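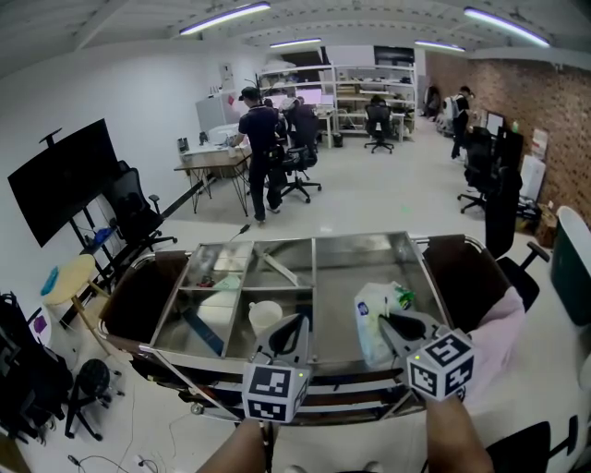

Unit 2: Settling and Thickening of Mineral Slurries

Reading: chapter on hindered settling, plus the Irulska plant data sheet handed out with the lab manual.

2.1 Scope

A slurry leaving a grinding circuit carries more water than the next stage can accept. Thickening removes part of that water by gravity. The unit covers the settling of single particles, the change in behavior as concentration rises, and the use of batch test results to size a continuous thickener. Filtration is left for a later unit.

2.2 Free settling

A single sphere falling through still water reaches a constant velocity when drag and buoyancy together balance its weight. For small particles in laminar flow the terminal velocity is

v = g d^2 (rs - rw) / (18 m)

where d is particle diameter, rs and rw are the densities of solid and water, and m is the dynamic viscosity. Water is taken at 20 degrees C unless a problem says otherwise, with a density of 1,000 kg per cubic meter. Cold process water is more viscous and settling slows accordingly. The Fakar data were taken in winter and must be corrected before use.

The formula holds only at low particle Reynolds number. Check this after computing v. If the limit is exceeded, use the drag chart and iterate.

2.3 Hindered settling

At higher concentrations the particles no longer fall independently. Displaced water moves upward between them and the whole suspension settles as a mass with a visible upper interface. The velocity of that interface depends mainly on the local solids concentration. The usual correlation multiplies the free settling velocity by the void fraction raised to a power n, with n fitted from the test data. 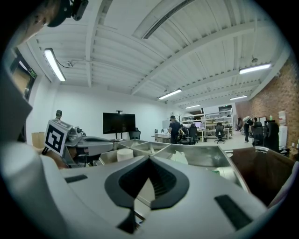

Why does the interface slow down near the end of a batch test?
The solids below it have reached a concentration at which the particles touch and support one another. Water then leaves only as the bed compresses, and the rate is set by the permeability of the bed and the weight of solids above.

2.4 Batch test procedure

Fill the cylinder to the upper mark with well-mixed slurry. Start the timer when stirring stops. Record interface height at short intervals while the curve is steep and at longer intervals after it bends. Plot height against time. The slope of the first straight section gives the initial settling velocity.

Flocculant, where specified, is added as a dilute solution before the final mixing. Over-mixing breaks the flocs and gives a low result. The Drirar samples contain fine clay and are especially sensitive to this.

2.5 Thickener area

For each concentration between feed and underflow, compute the solids flux that can pass downward. The smallest value is the limiting flux. Required area is the solids feed rate divided by the limiting flux, multiplied by the design allowance given in the problem.

Problem set: use the Irulska curve for the area calculation and the Drirar curve for the comparison of flocculant doses. Show units at every step.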